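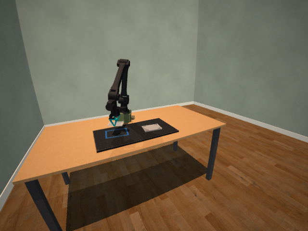 Gripper Comparison Project: Interim Progress Report
Prepared by the Automation Group, Justham
July 28, 2021

During this reporting period the project moved from planning into testing. The agreement with the Clarkness Fund calls for a comparison of two grippers on flat, thin parts of the kind Khumalo handles on its packing line. All work to date has been carried out in simulation, as set out in the original plan.

The simulated work cell is complete. It consists of one arm mounted at the rear of a table, a mat marked with a blue target zone, and a shallow tray. Both grippers have been modeled and can be exchanged without changes to the rest of the cell. Starting positions for the card and the tray are now set by the test script, so that each gripper meets the same conditions.

Nine test tasks were agreed with Khumalo at the start of the period. Seven have been run with both grippers. The two that remain involve parts lying close to the back edge of the mat, where the wrist must work near the limit of its downward reach - these were held over while the arm controller settings were reviewed.

Early results favor the two-finger gripper for picking up the tray by its rim. Results for cards are less clear. Both grippers tended to push a card along the mat before closing on it, and the outcome depended heavily on the friction value used in the model. The group does not consider these results firm enough to support a purchase.

One item is behind schedule. The Zultlow controller was to be compared with the present one in this period, but its software interface required more work than planned. That comparison will now take place in September, alongside the first trials on a physical arm. No additional funding is requested, and spending remains within the approved budget.

The Fund is asked to approve the revised date for the controller comparison.

Recent reports
Test Task Definitions for Flat Parts
Simulated Work Cell: Setup Notes
Camera Placement Review
Project Plan and Budget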